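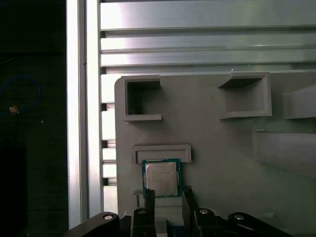
Stinach workshop, bench notes
9 Aug 2018
Written by Savvas Drakos

Subject: overheating desktops from Munasinghe, old paste, and the new cleaner

I continue from the last entry. The machines from Munasinghe came back to us with the same complaint, that they become slow after lunch and the fan is very loud. Their office faces south and the computers stand inside closed desks, so I was expecting dust, and there was dust. But the dust alone does not explain it. After blowing out the first machine the idle temperature was down only a little, and under load it climbed again until the processor reduced its own speed.

I removed the cooler. The old paste was dry like chalk at the corners and still a bit soft in the center. On the next machine it was the same pattern, only worse. My opinion is that the cooler was never pressed evenly from the beginning. One of the plastic push pins was turned to the "release" position, and probably it was so since the assembly. I will look for this on the others before taking anything apart. It is visible with a small lamp from the side.

Procedure for removing the cooler, as I did it today:
Run the machine for some minutes first, so that the paste becomes warmer. Switch off, unplug, hold the power button. Open the pins. Do not pull up. Turn the cooler gently left and right until it moves freely, then lift.
I pulled one straight up last year and the processor came out of the closed socket together with the cooler. I had luck with the contacts, but I don't want to repeat it.

Cleaning. I tried Clirine for the first time. Rūta had ordered it for the printer rollers and she says it should leave no film. On the metal lid of the processor it works well. I put it on the cloth, never on the part. The chalky paste needs some patience: wet it, wait, wipe toward the center. If one wipes outward, the gray dirt goes over the edge and onto the green part, and then it takes much longer to clean. For the last wipe I still prefer the ordinary alcohol, as Clirine has a smell of orange that stays, and I do not trust a smell that stays. Maybe it is only my habit.

Do not use Clirine on the fan label. It dissolved the print and I had to write the part number again by hand.

New paste. I used Hustora from the gray syringe. It is thicker than what we had before and does not spread well when the room is cold, but today this was not a problem. One small drop in the middle, closed with the pressure of the cooler. I did not spread it with the card. To check the shape I lifted the cooler once on the first machine, and the paste had reached all sides except a narrow strip at one corner. I cleaned everything and used a slightly larger drop. Then the temperatures were good and I did not open it again.

Results, first machine
Idle, before: not written down, my mistake
Idle, after: 41 degrees, case closed
Load: stable, no reduction of speed during the whole test
Fan: audible but no longer unpleasant

For the next machine the result is similar, but I measured with the side panel open, so the values should not be compared. I will repeat it with the panel on.

Other things found
The exhaust fan in one machine was mounted backward and was blowing into the case. I turned it. The front filter was missing on the same machine.
There are 2 machines with a swollen capacitor near the memory. I did not treat these. They need a decision from Munasinghe, as the board costs more than they will like to pay.
The clock battery was empty in 3 of them. Replaced, and the date set again.

Note from Rūta Baranauskienė, copied here from the paper on my desk: "Please write the idle temperature BEFORE you open anything. Also the good tweezers are mine and they live in my drawer." Both are correct. The tweezers are back.

We discussed shortly whether to offer them a yearly cleaning. Rūta thinks yes, at a fixed price per machine, and done in September when the heat is over and the people are back from vacation. I would rather convince them first to open the doors of the desks. With the doors closed the warm air goes around and returns to the front, and the best paste can't help with this. I will write it in the report with a small drawing, since last time I only told it by phone and it was forgotten.

To do
Repeat the load test with the panel closed.
Look at the push pins on all remaining machines, with the lamp.
Order push pins. The old ones break when opened the second time.
Order Hustora, 2 syringes, and ask if the larger size exists.
Ask the supplier for the safety sheet of Clirine. It did not come with the bottle.
Send the price for the boards to Munasinghe and wait for the answer before ordering.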